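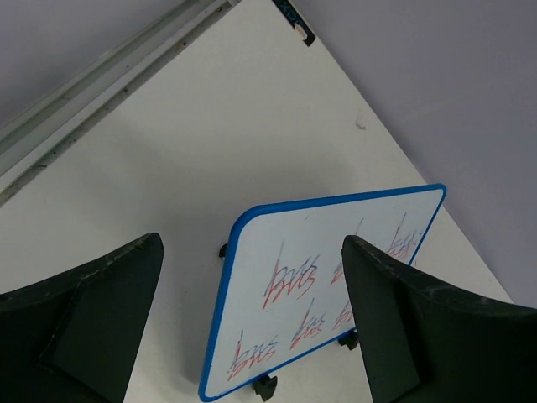 What Does a Headhunter Do?

Money and Work for Kids, by Nabila Abou Zeid
Sep 26, 2026

A headhunter does not hunt heads. Let's get that out of the way. It is a silly old nickname for a person whose job is to find workers for companies, mostly for big jobs like running the money department. The proper name is "executive search consultant," and you can see why people went with the nickname.

Say a company called Festlow makes lunch boxes. The person who looks after all of Festlow's money is leaving. That person is called the chief financial officer, or CFO. A CFO knows how much money comes in, how much goes out, and whether there will be enough left next year to pay everyone. Festlow needs a new one.

Festlow could put up an ad that says "CFO wanted." Lots of companies do just that. But some of them pay a headhunter to go looking.

Why would you pay someone to look?

The headhunter's answer goes like this: the best person for the job already has a job. She isn't reading ads. She is busy being the CFO somewhere else, maybe at a company called Tisto that makes umbrellas. Somebody has to call her up and ask if she would like to move.

That is partly true. People who are happy at work don't spend their evenings reading job ads. But be a little careful with it. How does anyone know the best person isn't reading the ads? Nobody has lined up all the CFOs in the country and put them in order. And plenty of good people look for a new job because they moved to a new town, or their company closed, or they got bored. When a person who sells looking says that looking is the only way, you are allowed to raise one eyebrow.

How a search goes

First, the headhunter talks to the company and writes down what it wants. This list is called a job description. Festlow's might say: good with numbers, has run a team before, can explain things clearly, doesn't mind the smell of plastic.

Next comes the long list. These are all the people who might fit. In our made-up search the headhunter starts with 639 names, which sounds very grand until you learn that most of them come off a computer in one go. Then the names get crossed off. This one lives too far away. That one has never run a team. Another one says "No, thank you" and hangs up.

After a lot of crossing off there are 14 people left, and the headhunter talks to each of them. The few who seem right go on a short list, and Festlow meets those people itself. It is Festlow that picks. The headhunter can say "I like this one," but can't hire anybody.

Last, somebody checks that the winner told the truth. Did she really work at Tisto? Did she really finish college? This is called checking references, and it means calling people who used to work with her. One problem is that she usually gets to choose who they call. If you had to give your teacher three names of people who think you are great, would you put down your little brother?

Who pays?

The company pays. The person looking for work should not have to. If anybody ever asks you for money to get you a job, now or when you are grown up, walk away and tell someone you trust.

There are two main ways of paying. In the first, the headhunter gets paid only when somebody is hired. In the second, the headhunter gets some of the money at the start, and keeps it even if the search goes badly.

Think about what each one makes a person want to do. Suppose I offer you $900 to find me a dog walker, but only if I hire the one you bring. You will want me to hire somebody, and fast. You might tell me a so-so dog walker is a wonderful one. Now suppose I pay you up front. You can take your time and be choosy. You can also take your time and eat chips.

Neither way is a cheat. Most headhunters work hard, and if they bring bad people the company won't call again. But it is always worth asking how somebody gets paid before you decide how much to believe them.

What is a "perfect match"?

Headhunters love this phrase. They say they find the perfect match between a person and a company, as if they were socks.

I asked Urho Ruotsalainen, who did this work for many years and now teaches bookkeeping, if he had ever found one. "I found some very good ones," he said. "I also found a man who left in June after starting in the spring. On paper he was perfect." He told me that the best he could do was ask good questions and listen hard to the answers, and that anyone who promises more is guessing with a nice tie on.

Something else can go wrong with matching. If a company says "find us someone just like the last person," the headhunter may look in all the same places and find the same kind of people again and again. Somebody who would be terrific but went to a different school, or took a different path, never makes the long list at all. Some headhunters try hard to fix this. Others say they do. To tell which is which, you would have to see who was on their lists, and those are usually secret.

Try it yourself

You need some friends and a job that needs doing. Let's say your class play needs someone to look after the ticket money.

Write down what the job needs. Keep it short, and leave out anything that is really just a description of your best friend.

Make a long list of everybody who could do it. Include people you don't know very well.

Ask each person the same questions. "What would you do if the money didn't add up?" is a good one. Write down what they say before you decide whether you like them.

Now pick, and a few weeks later go back and see how it went. Hardly anyone does this part, even grown-ups who are paid for it.

Words to know

CFO: the person in charge of a company's money.
Candidate: someone who might get the job.
Long list: everybody who might fit.
Short list: the few people the company will meet.
Reference: a person who can say what you are like to work with.
Fee: the money paid for doing a piece of work.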